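3장. 창가에 플로멜(Plomell) 온습도계 설치하기

플로멜을 골라 주셔서 고맙습니다. 이 장에서는 본체를 창가에 자리 잡아 주고 첫 측정값을 받아 보는 데까지 함께 가 보겠습니다. 차 한 잔 옆에 두고 천천히 따라오세요. 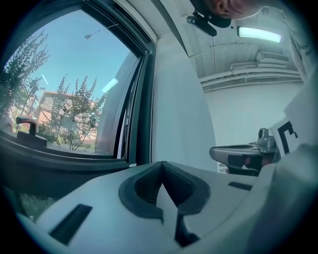

3.1 자리 고르기

1. 집 안에서 하루 종일 사람이 드나드는 방의 창을 하나 고릅니다. 부엌 창은 밥 지을 때마다 습도가 훌쩍 올라가니 되도록 피해 주세요.
2. 창틀에서 500mm 이상 떨어진 벽면에 본체를 대어 봅니다. 유리에 바짝 붙이면 방 안 온도가 아니라 유리 온도를 재게 됩니다.
3. 오후에 해가 어디까지 들어오는지 한번 지켜보세요. 본체에 햇볕이 바로 닿는 자리라면 옆으로 조금 옮기는 편이 좋습니다.
4. 난방기나 에어컨 바람이 곧장 오는 곳도 좋지 않습니다. 커튼 뒤도 마찬가지고요.

참고: 설명서를 다듬어 준 엘사 하칼라 씨는 책장 중간 칸에 올려 두고 쓰는데, 벽에 못을 박기 어려운 집이라면 이 방법도 권할 만합니다. 다만 책 사이에 꽉 끼워 넣지는 마시고 양옆으로 손바닥 하나 들어갈 만큼은 비워 주세요.

3.2 실외 센서 달기

1. 상자에서 작은 실외 센서(레오네 Leone)를 꺼내 뒷면 덮개를 시계 반대 방향으로 돌려 엽니다.
2. 동봉된 건전지를 극성에 맞게 넣습니다. 초록 불이 두 번 깜빡이면 준비가 된 것입니다.
3. 덮개를 닫고, 고무 테두리가 접히거나 삐져나오지 않았는지 손끝으로 한 바퀴 만져 봅니다. 여기서 서두르면 장마철에 물이 들어갑니다.
4. 처마 밑이나 북쪽 벽처럼 그늘진 곳에 걸어 줍니다.

주의: 높은 층에서는 창밖으로 몸을 내밀어 센서를 달지 마십시오. 베란다 안쪽 난간에 끈으로 묶어도 측정에는 큰 지장이 없습니다.

3.3 본체와 연결하기

1. 본체 옆면의 동그란 단추를 길게 누르면 화면에 물결 표시가 나타납니다.
2. 등록 번호를 물으면 2651을 입력합니다. 번호는 나중에 설정 메뉴에서 바꾸실 수 있습니다.
3. 바깥 온도가 화면 아래쪽에 뜰 때까지 기다립니다. 처음에는 600초까지 걸리기도 하니, 그동안 단추를 다시 누르지 말고 느긋하게 두세요.
4. 값이 뜨면 단추를 짧게 한 번 눌러 저장합니다.

화면에 줄표(--)만 보인다면 센서와 본체를 같은 탁자 위에 나란히 놓고 1번부터 다시 해 보세요. 두꺼운 콘크리트 벽이 사이에 있으면 신호가 약해지는데, 이때는 본체를 창 쪽으로 조금만 당겨도 잡히는 경우가 많습니다.

3.4 첫날에 알아 두실 것

처음 하루 동안은 습도 값이 조금 높게 나올 수 있습니다. 센서가 새 환경에 익숙해지는 시간이니 고장으로 여기지 마시고 다음 날 아침 값부터 기록해 주세요. 이틀이 지나도 값이 이상하면 설정 메뉴의 '보정'에서 '처음부터'를 고르시면 됩니다. 보정 절차는 크레센시오 아기레 씨가 정리한 5장에 자세히 나와 있습니다.

건전지는 해마다 6월, 장마가 오기 전에 갈아 주세요. 교체용 고무 테두리는 부품 번호 3349로 주문하실 수 있습니다.

개정일: 2025년 2월 2일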